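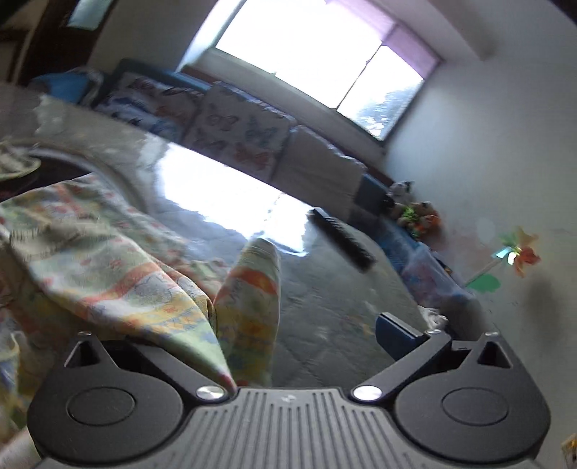

Slow boat to Fliltside

The ferry leaves Karras at 7.15 in the morning and gets to Fliltside a little before four. A road has been open for six years now and the bus does it in under three hours, so most people take the bus. I had a free day in September and took the boat.

It is called the Drumier, and it carries post, animal feed, building sand and up to 60 passengers. There were 31 of us when we left, most of them going only as far as the first or second stop. Tickets are sold from a window beside the fish market and you need cash. I bought bread and two boiled eggs from a stall next door, which was lucky, as the kitchen on board opened at eleven and had run out of everything but soup by noon.

For the first two hours the river is wide and brown and there is not much to look at. The banks are low, with reeds and the odd pumping station. I read, and slept a bit on the bench at the stern, where the engine noise is worst but there is shade. After the lock at Varix the hills close in on both sides and the boat slows down to follow the bends. At one point the cliff goes up 100 metres straight out of the water, with a path cut across it that was used for hauling barges before there were engines.

Neusa Miranda has run the kitchen for eleven seasons. She grew up in Varix and told me the path was still in use when her grandfather was a boy. Parts of it have fallen in since, and walkers are turned back at the second tunnel. She thought the council would mend it one day. The man peeling onions beside her did not.

We stopped at Varix for forty minutes while the sand was unloaded. The town is one long street with a church at the top and a good bakery halfway up, on the left. There were 400 people living there at the last count. I walked up to the church, found it locked, and came back down with a cheese pie.

The last stretch is the best of it. The woods come down to the water, mostly beech and some pine, and the landing stages get smaller until they are just a few planks and a post. At one of them a woman handed up a crate of pears and was given a letter in return. The captain, Rafsan Matubbar, does not tie up at these places. He holds the bow against the bank with the engine running, and people step across.

Fliltside has two guest houses, both on the quay. I stayed in the one with green shutters, where dinner is at seven and you eat what there is. The bus back to Karras goes from outside the post office at half past nine.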